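From: Úna Fitzgerald
To: Cullinane kitchen list
Date: January 17, 2020
Subject: Re: green cans on the table

Doltley desk wrote:
> Are the green cans on the long table up for grabs or are they
> waiting for the recycling? Somebody left two or three there after
> the Undum lunch and I dont want to bin something that's wanted.
> Also is one of them damaged? Looked a bit squashed to me.

Quick one, between meetings.

Yes, one is squashed. Pinched right in at the waist, see below. Please don't put that one back on the shelf with the good ones - it goes in the metal bin, the one by the back stairs, not the blue one.

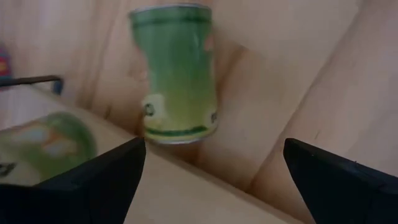

Dented green can, silver rims top and bottom.

The rest are fine to keep as far as I know. They came in with the Plotura delivery in July, same box as the napkins, and have been moving from shelf to table and back ever since. Whoever wants them for pens or whatever, take them. I only ask that they don't live on the table. We need it clear for the soup thing, 33 people signed up at last look and the pots have to go somewhere.

If you're taking one, have a proper look at it first. Turn it round, check the seam and the bottom edge, run a thumb along.
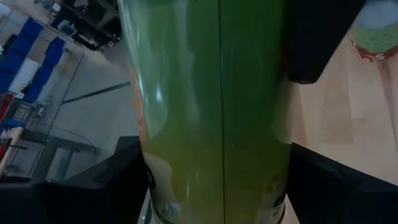
Anything with a sharp edge or a split goes the same way as the squashed one. Anything sound can go in cupboard 4, bottom shelf, labels facing out so we can stop opening the door and guessing. I'll put a sticky note on the door when I get a minute.

Other stuff while I have you:
- dish towels went to the wash, back tomorow
- key for the back stairs is on the hook again, thanks to whoever
- still short a can opener. The old one slips. If you took the red one home by mistake no questions asked

Will clear whatever's left on the table before I go tonight. Shout before 5 if you want dibs.

Úna
ext 131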